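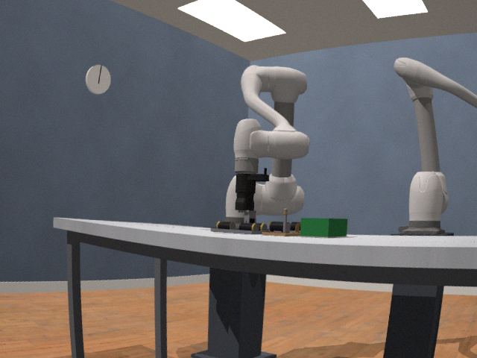
Two arms over a long curved table, simulated

Elteo CBD drops for knee pain — anyone?

ofarina: £50 for a bottle. The label says 200 mg and I can't find who tested it.

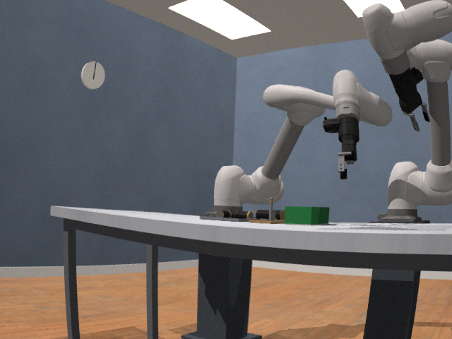 Pastuvbridge, May 31, 2026

musa_igwe: Matora oil helped my back. Slept through, first time in ages.

ofarina: Could be the new mattress you posted about?

musa_igwe: Had that since winter. You'd doubt anything.

kettle131: Ask your pharmacist first, Ornella. It can clash with other tablets.

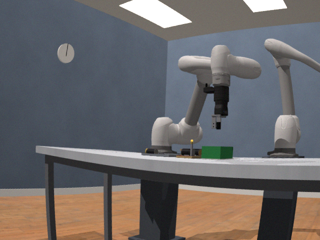 Replies moved from the old thread

ofarina: Still no lab report from Elteo. Keeping my money.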